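1/ Long day of teaching by hand. Thread, typos are mine, thumbs are tired

2/ Job this week: soft black things. Pick up, move, put on a stand. Sounds easy. Soft stuff changes shape every time you touch it and the policy hates that

3/ No joystick for this one. You hold the grippers yourself, one per hand, and do the task like you want the robot to do it. Slow. Slower than that
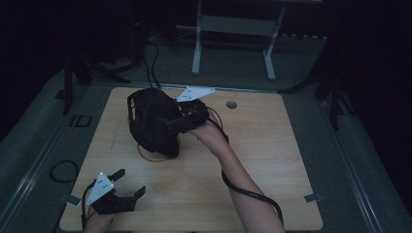 Do you need to know how to code to do the demos?
Steady hands and patience are enough. Lizelle had never written a line before she started and her runs are the cleanest we've got.

4/ We're at 3073 demos on the Clorkum set now. Sunday I threw out 21 of mine. Too fast on the release, you open the fingers before the thing has settled and teh robot learns to drop stuff

5/ Things I keep telling new people:
keep your elbows loose
close, wait a beat, then lift
markers toward the camera, always -- if tracking loses you the run is junk
don't fix a mistake with some weird wrist trick. stop, start over

6/ Orathai wants recoveries in there too, slips and second tries. Čestmír says clean only. I'm with Orathai, a robot that has only seen perfect runs freezes at the first wobble

7/ Remote control is next door on the Vorum arms. Good for heavy parts, awful for cloth. You can't feel anything thru it -- 8 minutes to do what my hands do in one

8/ The stand part is what eats my time. Come in low, fingers open, don't bump the ring
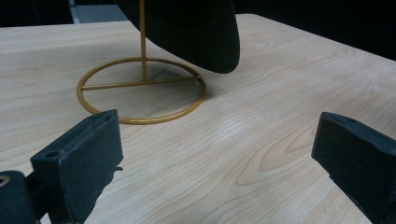
9/ Tomorrow
Four start positions, both hands, same stand. Dagmar is on labels. If the replay looks ok we train overnight and I'll post how it went, good or bad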